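Gromitz Play Produce Set, bought for our robotics club

4 out of 5

Bought this for the after school robotics club, we do pick and place with the arm and the kids were sick of foam cubes. Paid 22 dollars, came quick. Using it since February so this isn't a first day review.

Good stuff first. Shapes are all different so every grasp is a new problem. Lemon is easy, kids start there. The bok choy is the one they fight over, fat stalk at one end and big leaves at the other, grab it wrong and it swings. Cucumbers roll. Potato thing (ginger? we call it potato) is lumpy enough that the fingers slip off half the time.

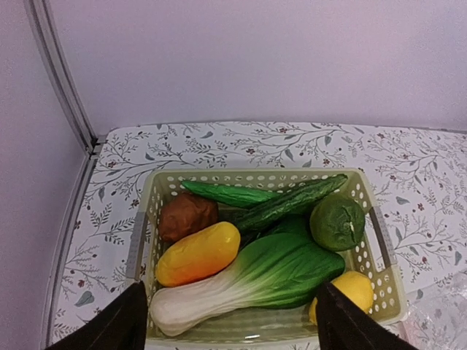 Color holds up. We've done nearly 725 picks by the club log and no paint coming off that I can see. Leaves are a bit bent now, fine.

Not so good: the glossy leaves mess with our camera under the bright lights, took the Paju team 20 tries to get a clean run on greens. Also no storage worth the name. Ours live in plastic bags between meetings and the kids decided taking stuff out of a bag should be its own task. Harder then it sounds. Best run so far is 111 seconds and that was with coaching.
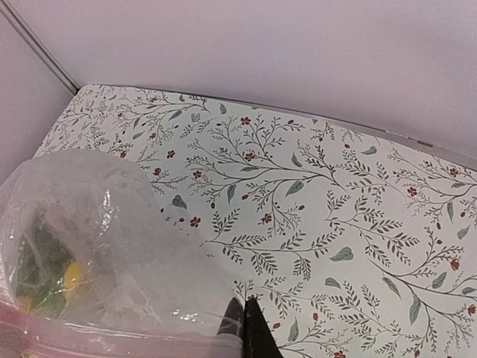
We swap tablecloths too, a plain one for beginners and a busy print for the older group. Worth doing if your detection is color based like ours, red bits in the print threw it off for a whole meeting.

One star off for the storage and becuase the pepper has a seam down the side that catches. The Skelberg set is heavier, didn't like it, our arm drops those. Ondel one I haven't tried.

Would buy again. Get two if you run more than one arm.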